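The Polo Shirt

4 min read

I've been wearing polo shirts since I was a kid, and it took me an embarrassingly long time to wonder where they came from. So this is my entry on them, written the way I'd explain it to a friend who made the mistake of asking.

A polo shirt is a knit shirt with a soft collar and a short buttoned opening at the neck, called the placket. Most have two or three buttons. Sleeves are usually short, often with a ribbed band at the end, and a lot of them have a back hem that hangs lower than the front (that's the tennis tail, and it's there so the shirt stays tucked in when you reach up to serve).

Where the name comes from

The history is a bit of a tangle! Polo players in the 1800s wore long-sleeved cotton shirts, and the usual story is that they buttoned the collars down to keep them from flapping. The short-sleeved knit version we know now came out of tennis in the 1920s, when players were sick of stiff white dress shirts. Polo players liked it too, golfers picked it up later, and somehow polo won the naming fight. I still meet people who say "tennis shirt" or "golf shirt" and mean exactly the same thing.

The cloth

The classic fabric is piqué – a cotton knit with a bumpy little texture that lets air through. Jersey is the other common one, smoother and closer to a T-shirt. My old Pundton polos are piqué and have held up beautifully. The jersey one I bought from Zosley is softer but clings in hot weather, and I mostly wear it in January under a sweater.

Washing and folding

I turn mine inside out, button the placket, and use cool water. Līga Kazlauskienė, who taught me to sew, always said to pull the collar flat while the shirt is damp, and I've done it ever since. Skip the dryer if you can, as cotton piqué shrinks, mostly in length.

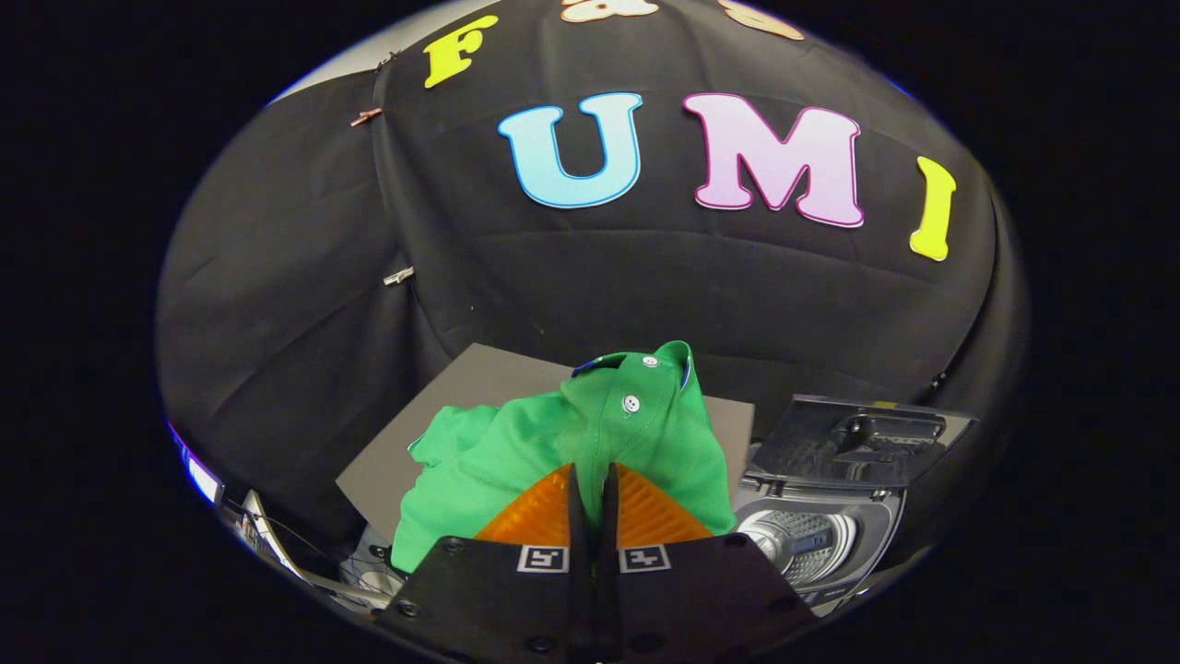
A green polo shirt, bunched up rather than folded.

For folding, I go face down, sleeves in, sides to the middle, then up from the hem. Keep the collar out of the fold or you'll get a crease that takes an iron to shift. Hangers are fine for jersey, but heavy piqué can stretch at the shoulders, so mine live in a drawer.

16 comments | 26 shares

Contact | © July 2020 Fevby | Back to top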